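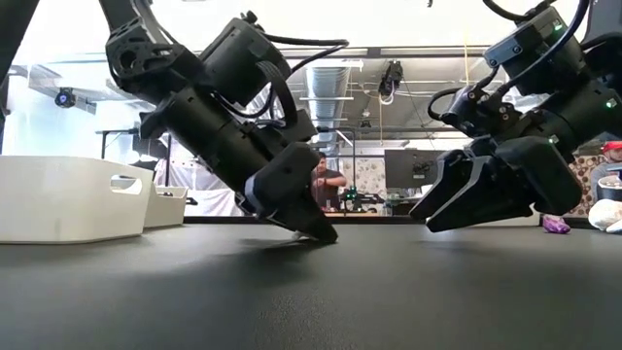 Two black arms over a dark gray tabletop.

Changes to the Pladley Summer Series

The Pladley card room has revised its structure sheet for the July tournament series. Players who entered last year should read the changes before registering, as the old sheet is still being passed around and differs on several points.

The starting stack for all no-limit hold'em events is now 2,000 in chips. Levels last 20 minutes through the dinner break and 30 minutes after it. The ante is posted by the big blind from level four onward. If a player can't cover both, the ante is paid first and the remainder goes to the blind.

Late registration closes at the start of level seven. A player eliminated before then may re-enter once, at a new randomly assigned seat. Add-ons have been dropped from every event except the Utura Turbo, where one is offered at the first break.

Last year's series drew 1,147 entries across all events, and the main event accounted for over a quarter of them. The room has added tables in the rear section, and the main event will now run two starting flights — morning and evening — with survivors combined the next day at noon. Chips are bagged at the end of each flight. A player who qualifies from both flights carries forward the larger stack only.

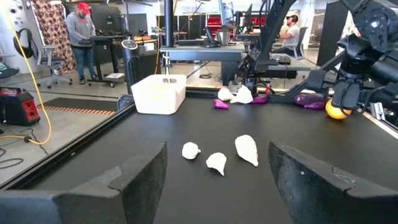
Rulings and Procedure

Lilibeth Cabanatuan will direct all events. Her rulings on the floor are final, and requests for a second opinion should be made before the next hand is dealt.

Three procedures have been tightened. A single oversized chip placed without a verbal statement is a call when facing a bet. String bets will be held to the first motion. A player must be at his or her seat when the last card of the initial deal is delivered, or the hand is dead. In the previous sheet this was the first card.

Color-ups take place at scheduled breaks. Odd chips are raced off by the standard method, and no player can be eliminated by the race.

Satellite winners from the Githam and Sebastian rooms must present their seat voucher at the registration desk by 10 a.m. on the day of play. Vouchers are not transferable and have no cash value.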